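Why do pots have lids?

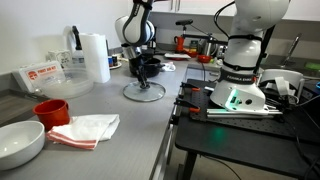

I used to think a lid was just a hat for a pot. Then I started cooking my own pasta, and I found out that hats can be very busy!

When water gets hot, some of it turns into a gas called water vapour and floats off into the kitchen, taking lots of heat with it. Pop a lid on and most of that heat stays put, so the water boils sooner (hooray, dinner!).

Next time a grown-up is cooking with a glass lid, look at the inside of it. See the drops? The vapour has bumped into the cooler glass and turned back into water. That's called condensing, and it's the same thing that fogs up the bathroom mirror. Glass lids are my favourite kind, as you can peek at the peas without letting the heat out.

And the little knob in the middle? It's there to hold on to, and it's often made of something that doesn't warm up as fast as metal. It can still get hot though, so ask a grown-up to lift the lid, with a dry, folded tea towel or an oven glove. They should tip it away from their face, because steam burns!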